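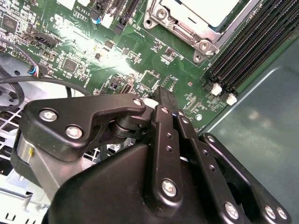

Players of Uleria have asked for larger shards since the winter test, and one wrote on the game's forum that a siege "stops being a siege when half the guild is sitting in a login queue."

Sekby, developer of the online role-playing game Uleria, will raise the population limit of each shard to 800 concurrent characters in October. The change ships with update 7, titled Rukodari, which adds a desert zone and 39 quests.

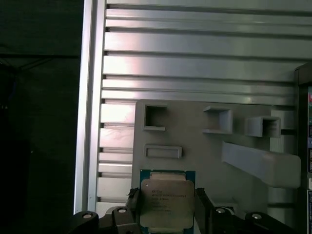

Zone boundaries will be processed separately from combat, and siege battles will be limited to 128 characters per side. Existing characters, housing plots and guild banks carry over without a transfer fee. The Prins shard will be the first to receive the update. Servers will be offline for roughly seven hours during installation.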